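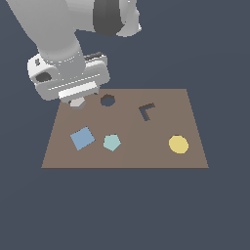
Rendered view: arm and small pale block over a brown tabletop.

Posted in May by Randa Chamoun
32 shares | 6 comments

Section 6: Leveling the table and finishing the top

Okay, so your Beltari is standing on its own legs and you've put the box out for recycling. Now comes my favorite part! I build these kits with my neighbors all the time (I wrote this guide after explaining the leg bolts over the phone once too often) and this is where the thing starts to feel like furniture. Set aside an afternoon for the leveling and the first coat of oil, then a short visit the next day for the second one.

You'll need a spirit level, the flat wrench from the hardware bag, fine sandpaper (I use 240 grit), a tin of Seneo hard oil, and a few cotton rags you don't love. If you bought the Nassar top instead of the standard one, skip to the note after step 9.

Leveling

1. Put the table where it's going to live. Leveling it in the garage and then carrying it to the kitchen is wasted work - I have done this, twice.

2. Back off all four feet until they're screwed fully in. The lock nuts need to be loose, and they can be stiff on a new kit, so hold the foot still with your other hand.

3. Lay the level along one long edge and look for the low end. Unscrew the foot at that end a half turn at a time, with somebody lifting the corner just enough to take the weight off.

4. Do the same across the short edge, then check both diagonals. It will look wrong on one of them. Go back to the long edge and fiddle a bit more, and it usually settles by the second round.

5. Press down on each corner in turn. If it rocks, the foot diagonally across from the one you're pressing may be hanging free, so try bringing that one down first.

6. Snug up the lock nuts with the 13 mm end of the wrench. Check the level one last time, as tightening can nudge the feet.

Caution: Don't let any foot come out more than 32 mm. The thread needs the rest of its length inside the leg, and a foot that pops out will take the corner of the table down with it. On a really uneven floor, put a hardwood pad under the low leg and start over from step 2.

Sanding and oiling

7. Run your hand over the whole top and feel for rough patches. Sand along the grain with light pressure, and give the edges a few passes so they aren't sharp. Then vacuum, and wipe with a barely damp cloth. Let it dry completely. I go make lunch at this point.

8. Stir the oil well (don't shake it, you'll get bubbles) and wipe on a thin coat with a folded rag. Thin really does mean thin! After fifteen minutes, wipe off everything the wood hasn't taken up, going along the grain. If it feels tacky under your fingers you've left too much on, and a clean rag and some elbow grease will fix it.

9. Leave it overnight with a window open, then do the second coat the same way. Keep cups and plates off it for a full day after that, and hold off on wet cloths for a week.

Caution: Oily rags can heat up and catch fire by themselves when they're balled up. Lay them flat outside to dry, or drop them in a metal can of water with a lid. Please don't toss them in the kitchen trash.

Note for the Nassar top: it arrives already sealed, so oil won't soak in and you'll end up with a sticky mess. All it wants is a wipe with mild soapy water. I do still ease the underside edges with sandpaper, where they can snag a sweater.

Small stuff I get asked

Can I use wax? You can, over the second coat, once it has cured. It gives a softer look but it shows water rings sooner. My own table has no wax on it and two kids doing homework at it, and a quick re-oil every spring keeps it decent.

What about the Volutex pads that come in the small bag? Those are for under the feet on hard floors. Stick them on after leveling - lift one corner at a time, wipe the foot clean, and press for a slow count of ten. They squash a little in the first few days, so put the level back on the table the following week.

The top has a slight cup to it. Check that the slotted brackets underneath aren't cranked down too hard. The wood needs room to move with the seasons, so the screws should be snug and no more. Loosen them a quarter turn, wait a couple of weeks, and look again before you write to anyone about a replacement.

Section 7 covers fitting the drawer.

Questions or corrections: use the contact form | © Randa Chamoun | Back to top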